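Ticket: Sorting cell 3 – tray changeover leaves staff waiting
Site: Lirkine, returns and kitting room
Raised by: Zubaida Virk, kitting lead
Assigned to: Fouzia Siddiqui, automation support, Durrani
Status: Open – monitoring
Priority: Medium
Opened: Jul 15, 2026

Reported problem

Cell 3 stops when either arm reports a full compartment. The screen shows "TRAY HOLD" and the arms stay where they are until someone presses Resume. The person on the kitting bench has to leave their own work, check the tray, press Resume and walk back. When the cell was put in we were told one person could look after the cell and the bench together. At present they can do one or the other.

The hold also appears when the compartment is plainly not full. Pressing Resume without touching anything clears it.

Environment

Two-arm cell, shared tray, Luromik controller. Hunar job scheduler on the bench PC. Block sets are returned mixed and have to be sorted by colour before they are bagged. Before May this was done by hand by four people. Two of them now work in dispatch, and the other two alternate between the bench and the cell.

Log

Entry 1 – F. Siddiqui
Pulled the controller log. Holds are raised by the fill estimate and the operator has no part in them. The estimate counts gripper releases over a compartment and does not check whether a block stayed in. If a block is dropped and picked again, it is counted twice. The hold threshold is 300 releases per job, carried over from the old deep bins. The counter is not reset when a job is paused at shift change, so the second shift starts with the first shift's count.

Asked Zubaida whether the holds are worse after handover. She confirmed that they are.

Entry 2 – Z. Virk
Yes, the late shift gets most of them. They had started pressing Resume as soon as the tone sounded, without looking. I have asked them not to, but I understand why they do it. Please also note that the hold tone is the same as the fault tone. From the bench there is no way to tell which it is.

Entry 3 – F. Siddiqui
Watched a yellow job on site. Both arms work into the one tray, and the scheduler will let the second arm wait over the middle while the first is still in the left compartment. This is allowed by the zone settings and is not a fault, but the waiting time is charged to the job and makes the cell look slower than it is. Red and blue were left on the floor for the next job, as the sequence requires.

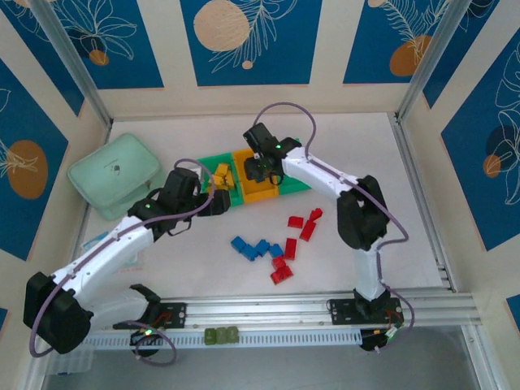

Cell 3, yellow job. Left gripper in the tray, right gripper above the yellow section.

Changes made:
– Release counter now resets on job end and on shift handover.
– Hold threshold set per tray type instead of one value for all.
– Hold tone changed to a single low note. Fault tone left as it was.
– Resume now needs the compartment to be picked on screen first.

Entry 4 – Z. Virk
Handover holds have stopped. The new tone is a clear improvement, and people at the bench now finish the bag in hand before going over. The extra step on Resume is not popular. One of the two operators says it feels like being checked up on. I would like it kept for now, but I need something to tell them about how the record is used.

Entry 5 – F. Siddiqui
The Resume record stores the time, the job and the compartment. It does not store the login. I can put that in writing for the noticeboard. The log is overwritten after 1000 entries and is not sent to Durrani unless a ticket is open.

The double count on dropped blocks is still there. Fixing it needs a check of the tray after each release, and that adds time to every cycle. Not applied. Zubaida to decide whether the remaining false holds are worth the slower cycle.

Entry 6 – Z. Virk
Leave the cycle as it is. A separate point: the work instruction still says "operator to remain at cell". If that is the rule, the bench is unstaffed for most of the shift. If it is not, please correct the document, as the late shift have been told both.

Entry 7 – F. Siddiqui
The wording comes from the commissioning period and should have been withdrawn. Revised text sent for approval: "operator to remain within hearing of the cell and respond to tones". Staff still need to be shown the difference between hold and fault before it is issued.

Outstanding
– Approval of revised work instruction (Lirkine)
– Written note on the Resume record (Durrani)
– Waiting time to be reported separately from job time in Hunar (Durrani, no date yet)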